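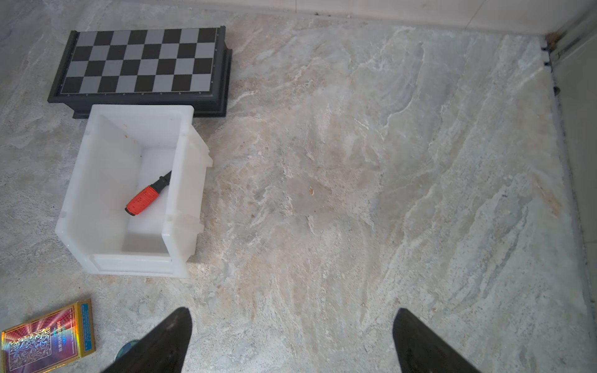
Getting More Life Out of an Electric Shaver

I get ridiculously happy when a tired old shaver starts cutting like new again, and most of the time it takes five minutes at the bathroom sink. I've kept my Trilard foil model going way past the point where my brother-in-law told me to bin it!

Start with the head. Pop it off, tap the stubble into the trash (don't bang it on the basin – foils dent so easily) and brush out the cutter block. Never brush the foil itself. If your shaver is marked as washable, run it under warm water with a small drop of liquid hand soap while it's switched on, then rinse and leave the parts on a towel overnight.

Next comes oil, and I can't say enough good things about oil. One drop of clipper oil on each foil, run the motor for a few seconds, wipe off the extra. I do it every Sunday and the difference in sound alone is lovely, a nice low purr in place of that angry rattle.
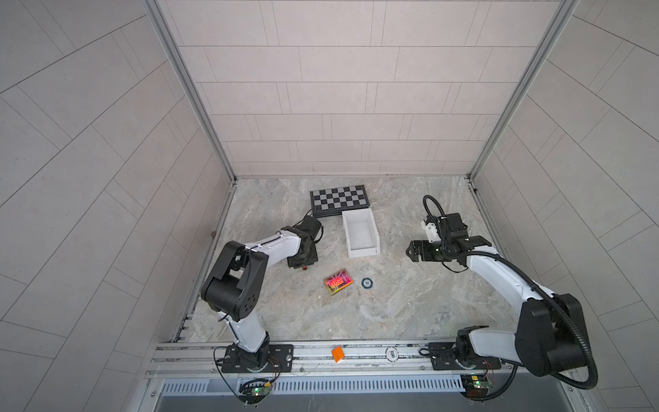 Dymphna Brennan writes: I was using cooking oil on my husband's Daris for months and it went gummy. Soaked the cutters in rubbing alcohol for 40 minutes, dried them, switched to proper oil and it runs fine now.

Good save, Dymphna! Sewing machine oil works too if that's what you've got in the drawer.

If it still pulls after cleaning and oiling, look at the foil in good light. Any hole or sharp edge and it's time for a new one – stop using it right away, as a torn foil can nick you badly. Change the foil and cutters together if you can. Old cutters will wear down a new foil in no time.

Batteries next. Mine lives off the charger and gets topped up when the light comes on. Before a long trip I charge it fully and put on the travel lock, after the time it buzzed in my suitcase all the way to Thibodeaux.
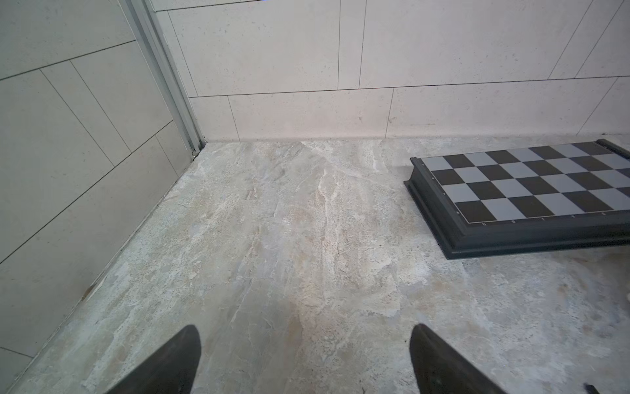 Keep the little brush with the charger so both are easy to find.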